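Community > Home Storage > Bins and Containers > Keeping open bins from sliding on a tabletop

Iqra Sethi
23/08/2021

I sort household odds and ends between two gray open bins, one behind the other. The front one sits on a wooden tabletop and holds the unsorted items. The rear one starts empty and fills up as I go. The rear one has smooth walls, the front one is scuffed and scratched inside, and neither has a lid.

The problem is movement. Each time I reach into the front bin and pull something out from the bottom, the bin shifts toward me. After a while there is a gap between the two and small things drop into it. I have a bar clamp near the left side, with the jaw over the corner of the rear bin, and a narrow strip of wood beside it. That holds the left side well enough. The right side still swings out. 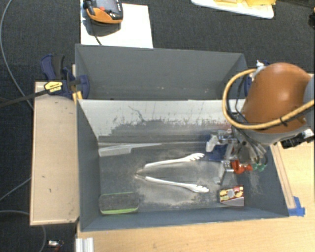 I would like to avoid drilling, as the table is used for other work. I also don't want to tighten the clamp much further, because the last bin I had (a Wornik) cracked at the rim when I did that in July. Is there a standard way to do this?

simoes_fan_39

Get heavier bins. The Simões ones don't move.

Clasum Workshop

The clamp is doing two jobs and should only be doing one. At present it locates the bin and also supplies the holding force, and all of that force goes into the wall of the bin. Bin walls flex, so the bin pivots around the clamped corner. That is the swing you describe on the right.

Use stops for location. Cut two straight battens slightly longer than the side of the front bin. Set one along the left side and one along the right, both resting flat on the tabletop, and clamp the battens to the table – the bin itself stays unclamped. Leave enough clearance to lift the bin out without scraping. A third batten across the front edge prevents it from creeping toward you.

For the base, cut a piece of rubber drawer liner to the footprint of the bin. Wipe the underside of the bin first. Dust is the usual cause when liner fails to grip.

The gap between the bins is a separate matter. If the rims are the same height, two spring clips across the adjoining walls will close it. If they differ, lay a folded strip of cloth or card over the joint, with the longer flap inside the lower bin.

Jasavov

Agree with the battens. I use 200 grit on the inside faces so they don't mark the bin. Double-sided tape also works in place of the front batten, but it leaves residue on bare wood and I had to sand mine afterward. Check that the table is level before you cut anything. Mine was low at one corner, and most of the creep stopped once I put a shim under the leg.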